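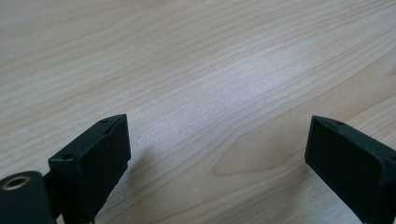
One reader of our earlier notice of the Sideo table wrote that she would not buy another light wooden top until somebody had lived with it through a full year of meals, and asked that the Esent be judged on the same terms. The request was a fair one. The present review of the Esent dining table accordingly covers twelve months of daily use in the staff dining room, ending in April 2018.

## Purchase and delivery

The table was ordered from Batanetti at a price of £548, delivery included. It came in 2 cartons, the larger of which could not be carried up the stairs by one person. The supplier's notice had stated a delivery slot, and the slot was kept. Packing was mostly card and paper, with foam at the corners only.

Assembly requires the hexagonal key supplied and a crosshead screwdriver, which is not supplied. The printed instructions are clear until the fitting of the cross rail, where the drawing shows the bolts entering from the wrong side. We fitted the rail twice. Batanetti has been told of the error and has replied that a corrected sheet will be issued.

## In use

The surface is sold with an oiled finish. Water left standing overnight raised a slight roughness, which was removed with a fine pad and one further coat of oil. Tea wiped up within the hour left no mark. Red wine did leave one, near the window end, and it has faded without disappearing. Hot dishes were always placed on mats, as the maker advises, and we can offer no opinion on what would happen otherwise.

The oil sold by the maker comes in a 300 ml tin. A single coat used rather less than half. Other oils may be used under the terms of the guarantee, provided that they contain no colour, and the Panyasiri oil already held in our stores gave a result we could not tell from the maker's own.

The legs have remained firm. The bolts were tightened once, in May, after the first few weeks, and have not needed attention again. The cross rail sits low enough to be used as a footrest and its finish has worn accordingly. Taller members of staff found the space beneath the apron tight when seated in chairs with arms.

## Compared with the Sideo

The Sideo costs £260 less and is lighter to move. Its lacquered top needs no oiling, but a scratch in it cannot be repaired at home, and ours had several by the end of its first winter. The Esent asks for an evening's work twice a year. Where a table must be moved often, the Sideo remains the better purchase. For a room in which it will stay put, we recommend the Esent, with the reservation already made concerning armchairs.

The matching bench was not tested. Spare bolts may be had from Batanetti on written request, quoting the number printed on the underside of the rail.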